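# The Second Pair

I'd promised the boss at Tosbridge a number by the end of August, and there I was on Tuesday, September 10, 2019, still without one.
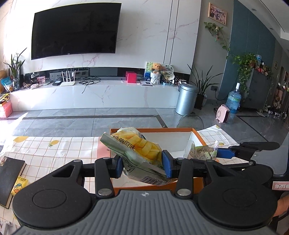 The budget had started out so simple! One line for grippers, one line for spares, a bit of fat for freight, done. Then Ploven sent their quote, and Druvance sent theirs, and neither of them would say what replacement finger pads cost (I'd asked both of them, nicely, then less nicely). So I quit reading brochures and thought about snack bags instead. Blue pads on a crumpled bag, an open box with an orange rim, a tablecloth covered in little lemons - that was the work, and my spreadsheet didn't have a cell for any of it.

I put the kettle on and started over. Four grippers, I typed. Then I looked at the price and typed three. Then I remembered that two of anything always end up in a drawer waiting on a part, and I typed four again and went to hide the total column.

The phone rang. It was Nikolovski Leasing, the one place I hadn't called back.

"We do pads by the box," the woman said, before I'd even got my name out. "Are you still looking?"

I looked at the spreadsheet. I looked at my tea, which I'd forgotten to put a bag in.

"Keep talking," I said, and unhid the column.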